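Handheld gripper code asks crews to police themselves

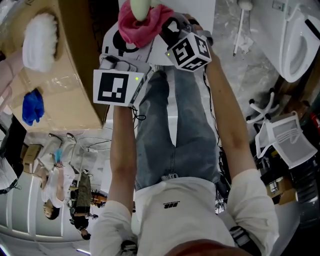 A data collector's own view of a work session, a gripper in each hand and a pink cloth between them.

A new set of good-practice rules for people who record household chores with handheld grippers landed in February, and it is hard to say who will be made to follow it.

The document, called the Rindari code after the working group that wrote it, runs to 85 numbered points. It covers the fast-growing business of paying people to fold cloths, wipe surfaces and tidy bathrooms while cameras and tracking markers log every motion. The recordings are sold on to companies that train robots. Most of the work happens in rented rooms, with temporary crews and not much written down about how any of it should be done.

Some of the points are sensible. Cables should be kept off walkways or taped flat. Furniture that isn't part of a task should be stood upright and moved out of reach. Other people on site should stay out of view unless they have signed a release, and that includes an arm or the back of a head. Marker cubes should be checked for cracks and smudges before each session, and both grippers should show a working indicator light before recording starts.

Anyone who has spent an afternoon at one of these sites will know how far that is from normal. Rooms are small, several people work at once, and the gear piles up wherever there is floor for it.

The trouble comes at point 12, where the code explains how a firm shows that it complies. It fills out a form. The form goes to the firm's own site lead, who signs it and keeps it. There is no outside inspection, no register and no penalty. A firm that fails its own check is asked to "reflect on the causes" and try again within 50 working days.

"I've signed plenty of forms like that," said Joanne Cropper, who ran collection crews for Hetari before leaving to work as a safety adviser. "You sign them at the end of a shift, when you want to go home. I'm sure the people who wrote this mean well, but I don't see what changes on the floor."

The working group says a light touch was the only way to get firms to the table. Dalibor Ondrejka, who chaired it, said an earlier draft called for spot visits and was dropped after members objected to the cost.

"A code that people sign is better than a strict one that sits in a drawer," Ondrejka said. He said the group would look at visits again once it had a year of experience, though he would not commit to a date.

Two firms have signed up so far, Bindis and Pinto. Both had seats on the working group. Hetari has not signed and did not respond to questions.

There is also the matter of rest breaks. The code says a collector should stop after 1000 gripper closures, or sooner if the hands are sore. It doesn't say where the number came from. Asked about it, Ondrejka said it was "a reasonable round figure" that members could live with. Manikandan Unnithan, a physical therapist who treats wrist and thumb injuries, was less impressed.

"Squeezing a light trigger and squeezing a stiff one are different jobs," he said. "So is doing it at a table and doing it bent over with your arms stretched out. I would want to know the grip force before I picked any limit at all."

Grip force does not appear anywhere in the code. Posture gets one line.

Privacy fares a little better. Collectors must be told that head-mounted cameras can pick up their own bodies and clothing, and they can ask for a clip to be deleted. They have to ask before the clip is delivered to the customer, however, and at Bindis that can be the same evening. Harish Amin, who handles operations there, said the company was "looking at the timing" and had not received a deletion request yet.

That may say more about the crews than about the clips. Many are paid by the accepted recording, and a deleted one earns nothing. The code is silent on pay.

Satish Pisharody, a collector who has worked for three firms in the past year, said he first heard of the rules when a reporter asked him about them. He read through the first few pages on his phone during a break.

"The cable part is good," he said. "I trip on those all the time. Who do I call if they don't do it?"

The code lists an email address for comments — messages sent there this month drew an automatic reply.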